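Home | Kitchen | Water Filters | Spare Parts | Delivery | Contact

Benlow 607 Under-Counter Water Filter

The Benlow 607 is a single-cartridge filter that fits inside a sink base cabinet and connects to the cold water line. It reduces chlorine taste and odor, fine sediment and scale. You can run it to your main kitchen faucet or to a separate drinking water faucet, sold on its own page as the Flirnari.

The head mounts to the side or back wall of the cabinet with the bracket supplied. Leave 4 inches of clear space under the cartridge so it can be twisted out. No tools are needed to change it. The head shuts off the water when the cartridge is turned to the left, and a small amount will drip, so keep a towel handy.

Filtered water is useful for more than drinking. Many of our customers buy the 607 for their coffee machine, kettle or steam iron, where scale is the main cause of repairs. If you have hard water, choose the Mandagi cartridge in place of the standard one. It costs more and lasts the same length of time.

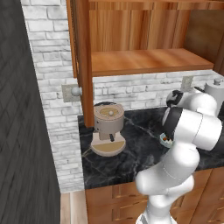
Coffee machine on a black marble-patterned countertop.

The standard cartridge is good for up to 15 months in a small household. Larger households should plan on changing it sooner. Write the date on the label when you fit it. If the flow at the faucet slows down before then, check the inlet valve first, then the cartridge.

In the box: filter head, mounting bracket, 5 screws, one standard cartridge, push-fit tubing and a printed guide. The shutoff valve is not included. Homes with older copper pipe may need the Jekia adapter, which we stock in two sizes.

Do not use the 607 on a hot water line or outdoors. It is not meant for well water that has not been tested and treated.

Fitting questions go to Aiman Hartono on the parts desk. Please have your pipe size ready. Cartridges ship separately from filter heads and may arrive on a different day. The white filter head is out of stock until April. Gray is available now.

Returns are accepted on unopened cartridges only.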